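Bollia Tabletop Clothes Rack
Set-up and Use Guide

Section 4: Hanging Things Up

You have reached Section 4, so the rack is standing and there are no parts left in the box. If there are parts left in the box, go back to Section 3. We will wait.

What you need for this section

The assembled rack: silver bar, two white posts, a white ball finial on each end of the bar.
Wooden clip hangers.
Something to hang. Start with a small piece of plain cloth. Your best silk scarf can have its turn once you trust yourself with the clips.
A flat table at least 64 cm deep. An ironing board is not a table, whatever the household says.

Note: The bar is rated for 600 g in total, hangers included. A wet bath towel exceeds this by a wide margin and will tell you so at night.

4.1 Loading a hanger

1. Check that both finials are pushed fully home. A finial that spins freely is not home. It is visiting.

2. Lay the cloth flat and find its top edge. On a square cloth, any edge will do. Pick one and be firm with it.

3. Hold the hanger by its wooden strip, with the metal hook pointing away from you. Holding it by the hook feels natural and makes the strip swing about like a weather vane.

4. Pinch the clip open and feed in a finger's width of cloth. Let go. Repeat at the other end if your hanger has a clip there.

5. Lift the hanger by the strip and let the cloth drop. Folds and bunching are normal at this stage and can be dealt with on the bar, where gravity works for free. 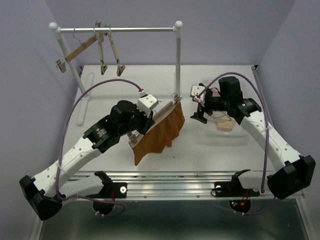

Cifuentes, writing on the Bollia owners' page, would add a step here: I always shake the cloth out before I clip it, never after. If you shake it after, the clip lets go, the cloth lands on the floor and you get to start again with a dustier cloth. Also, clip the hem and leave the thin part alone. I learned this on a good napkin.

We have no quarrel with any of that. Clip the hem where there is one.

Caution: The clips are stronger than they look. Keep them away from fingertips, earlobes and anything knitted loosely by a relative.

4.2 Putting the hanger on the bar

6. Steady the bar with one hand close to where the hook will go. The rack is light, and a hook pushed at an unsupported bar will move the whole thing toward the back of the table.

7. Bring the hook up from the front, over the bar and down. All hooks should face the same way. The rack works perfectly well if they don't, but you will know.

8. Let the hanger settle before you release it. If it tilts, the hook is caught or the cloth is clipped off center. Unhook it and return to step 4 – pushing the low end up with a finger has been tried extensively here in Nuvthorpe and lasts until you leave the room.

9. Space the hangers along the bar with a hand's width between loaded ones. Empty hangers may crowd together as much as they please.

10. Load from both ends toward the middle. A rack with everything at one end will lean that way, and then so will you, looking at it.

Note: Hangers sold for the older Budix rack fit this bar, but their hooks are tighter and need a deliberate push. Support the bar, as in step 6, and push down gently.

4.3 Taking things down

11. Put whatever will receive the laundry next to the rack before you begin. A plastic bin is ideal. A chair is how laundry becomes furniture.

12. Hold the bar near the hook, raise the hanger until the hook clears, and bring it toward you.

13. Open the clip over the bin and let the cloth fall in, or fold it first if you are that sort of person.

14. Return the empty hanger to the bar. Hangers left on the table get covered by other things and are found in October.

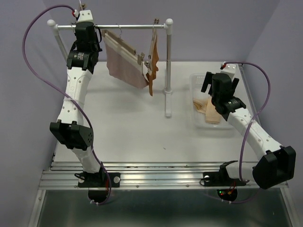
4.4 If something goes wrong

The cloth slips out of the clip. It is too thin or too slick. Fold the top edge over once and clip through both layers.

The bar rotates when you touch it. Tighten both finials by hand. Do not use pliers.

The rack walks across the table. Wipe the table and the undersides of the posts, then go back to step 6.

A clip has lost its spring. Order part 131, sold in packs of 6.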